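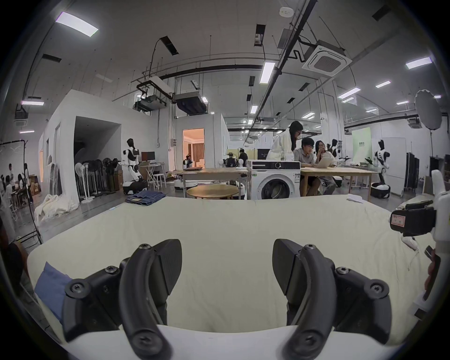

Folded jeans and a white cloth on the mattress, washing machine behind.

Galleries > Rooms > Laundry and Bedding

Search this site... Go

Laundry and Bedding Corner, Morico

June 21, 2024

This page covers the laundry end of the big open room at Morico. The mattress is used as a folding surface, which saves carrying everything over to the long table. Folded items go along the edges and the middle is kept clear for the next piece.

The mattress is cream and slightly wrinkled on top in this picture. A fitted sheet tends to bunch up when you fold on top of it, so we usually leave it off until the end.

The light blue pillow stays at the left side. Pillowcases get washed with the sheets.

Jeans are folded in half lengthwise first, then up from the hem. They hold their shape better than shirts and can be stacked.

The washing machine is a white front loader with a round door and a dial on top of the front. It is close enough to the mattress that a basket is not really needed.

The low round table next to it is wood. Small things like socks can be paired there. The long table on the other side is mostly for people sitting down to work, and a laptop is usually open on it.

More pictures of the room will be added in September. The Arruda gallery has 147 pictures and is listed separately.

Comments (4)

pleltell_fan: I fold on the bed too. Much easier on the back than a low table.

mk3589: Do you fold the jeans with the pockets in or out?

Nulumow: Pockets out, so the fold stays flat.

greenporch: Nice big room. Our washer is in a closet and the door hits the wall.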